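Povance case register, hosted edition
Reviewed by Lumturie Vlachou, 05/12/2020

Povance is a shared register for labour inspectorates, shelters and legal aid offices that handle complaints of withheld wages. We tested it for 11 weeks with two agencies and 267 closed cases, all stripped of names.

Intake is quick. A complaint is entered once, given a reference and passed to the receiving office with its papers attached. Access rights are set per field - a shelter can see a date of birth without seeing the employer's file. The audit log records every view and can be exported as plain text.

Search is weaker. Names spelt in two alphabets are treated as separate people, and merging them takes seven steps. Reports cover fixed quarters only, so figures for July alone had to be worked out by hand. 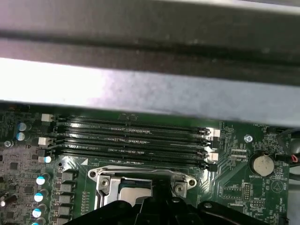
Can an agency keep its own case numbers?
Only in the notes field, where they can be searched but not sorted.

Suitable for small networks with one alphabet. Larger ones should wait for the merge tool to be rewritten.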